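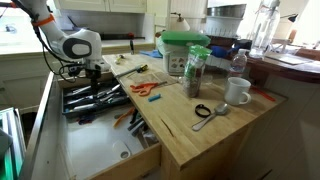 ## 3. Getting your label printer onto the network

OK, you've got the roll loaded and the lid shut (if not, go back to section 2). I do this part with the printer sitting right next to the router, then carry it to where it's going to live.

1. Plug the Dratinix in and wait for the light to go solid green. Mine takes more than 2 minutes, so go get a coffee.
2. Hold the feed button until it spits out a test label. Keep that label! The setup code is on it.
3. Open Padoment on your computer, pick **Add printer**, and type in the code.
4. Choose your home network. Guest networks won't work, I tried all Saturday.
5. Set the label size to 128. The menu starts on 302, the shipping size, and you'll waste half a roll if you leave it there.
6. Print one label and check the edges.

**Note:** If the text comes out shifted to the left, run **Align** twice. Gladys Swai wrote in to tell me once is never enough on the older model, and she's right.

**Caution:** Don't pull a stuck label out backward. Open the lid, lift the roller, and ease it forward. I bent a roller pin this way in May and the new one came from Trirkbridge, very slowly.

Moving the printer to another room? Turn it off first, then repeat steps 1 and 6.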